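Reading time: 2 min

Renting the Rillon Street hall: your questions

How do I book?
Email Jayanthi Naidu at the Numurville office. Date, start time, finish time, how many people. No phone bookings, sorry, we lost two that way in November.

What does it cost?
32 an hour, two hour minimum. Whole day Saturday or Sunday is 500. Deposit is 700 for parties, none for classes and meetings. Comes back within a week if all's well.
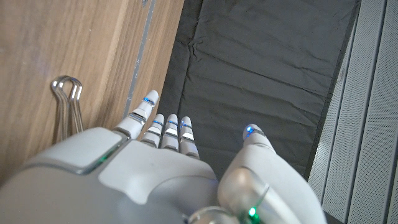

Can I get in early to set up?
Yes but set up time is hire time. Half an hour free at each end for whole day bookings. Key from Sorin, side door only, front one sticks.

Is there a kitchen?
Small one. Urn, fridge, two-burner stove. Bring your own tea towels and dish soap. Oven is out of action untill the new element comes.

Do we have to clean?
Yes. Sweep, wipe tables, trash out to the bins behind the Rinby side fence. Spills on wood, blot them right away, don't rub, don't leave a wet cloth sitting there. No spray polish please!! Makes it slippery and Florin has to strip it all off again.

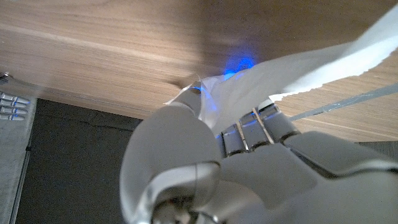

Paper towel on a light wood surface.

Music?
Off at 11 pm, doors shut after 9. Neighbors are close.

Alcohol?
OK if you're not selling it. Selling needs a permit, ask the town, allow plenty of time.

Parking?
Behind the hall, plus the street. Not in front of the Fung driveway, they will tow.

What if I cancel?
Two weeks notice, full refund. Less then that, half. Same day, nothing back.

Still stuck?
Leave a note in the box by the side door, Jayanthi checks it Tuesdays.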